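Section 4. Sorting Fruit and Lifting the Basket

Welcome back! If you have worked through Section 3, your Histine two-arm kit is bolted down, powered and talking to the Skirdale software, and you are ready for the part most people buy it for. Take your time with this section, and do run the whole thing once at slow speed before you let it loose.

4.1 Picking from the table

1. Spread your fruit over the tabletop beside the basket. Mixed sizes are fine (limes next to big oranges is a good workout for the fingers), but leave a little room around the ones you want picked first.

2. Open the Pura screen, choose Loose Produce and set the grip force to 40. Onions and firm apples can go up to 50.

3. Switch to the wrist view and jog the arm down until the fingers are level with the fruit.

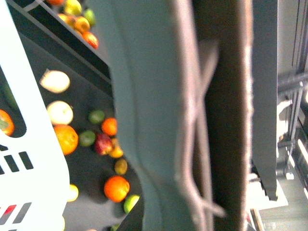 Figure 4-1. Wrist view with the fingers low over the table, basket at left.

Note: The fingers take up a good deal of the wrist view at this height. Please don't move the camera to get around it, or you will have to repeat the calibration in Section 2.

4. Press Teach, close the fingers on one fruit, and press Teach again. Repeat for each kind you plan to handle.

CAUTION: Keep your hands off the table whenever the arms are enabled, even if they seem to be resting.

4.2 Lifting the basket

1. Stand the handle upright and bring one arm in over it. A small cable tie around the handle makes a handy grip mark, and we'd encourage you to add one.

2. Park the second arm low and to the side, well clear of the basket.

3. Close the gripper on the handle and raise it slowly. A bit of tilt is nothing to worry about. If the display shows code 914, lower the basket, take out some fruit and try again.
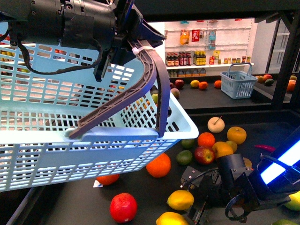

4.3 Saving your routine

Hold Save until the Neves controller beeps, then give the routine a name you'll recognize later.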